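This site uses cookies to remember your preferences. By continuing to browse you accept our cookie policy. Accept | Settings

Carkden build log: clutter

The club spent most of December on the Carkden entry, and the arm still moves slower than I would like. Our track is simulation only. Every team gets the same Franka model and the same task list, and has to supply its own kitchen. Ours is built from the Pavlović asset pack, plus a few meshes I cleaned up at home.

Last year we trained on a bare bench and scored badly as soon as the organisers put anything else on it. So the counter is now crowded: toaster, bottle, pot plant, plate, a dog. Positions are sampled per episode, with a rejection check on mesh overlap. The wall colour, the painting and the stone texture are drawn separately from the objects.

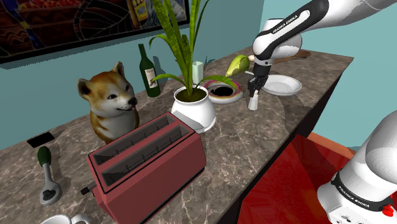

Camera setup

We render two views. The fixed one looks along the counter and takes in most of the workspace. The other rides on the wrist and has the fingers permanently in the bottom of the image. Both are logged at the same rate as the joint states.

I argued for dropping the fixed view to save disk. I was wrong. With the wrist view alone, the policy loses the target whenever the arm lifts over something tall, and it has no means of recovering. With the fixed view alone, it reaches the right area and then closes beside the object.

The salt shaker has caused the most trouble. The collision mesh came in as a plain cylinder, and the visual mesh has flat sides and a neck under the cap. Grasps that looked fine in the render had the contact points in the wrong place. I rebuilt the collision geometry as convex pieces and raised the solver iterations.
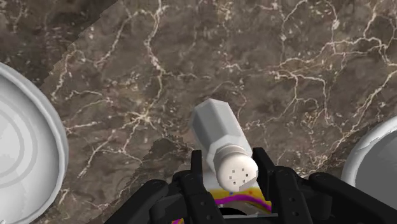
Friction is still a guess. I set one coefficient for the finger pads and another for everything else, then swept the pad value until the slip behaviour stopped looking silly. Someone should measure a real pad in the Drellell lab before we lean on it any further.

Results so far, on held-out layouts: 37 successes in 100 trials, up from 36 before the mesh change. I don't regard that as an improvement. The next run uses 3 seeds and a longer horizon, and I'm moving the logging over to Sanaso so the failed episodes get kept as well. The old script threw them out, and those are the ones I want to watch.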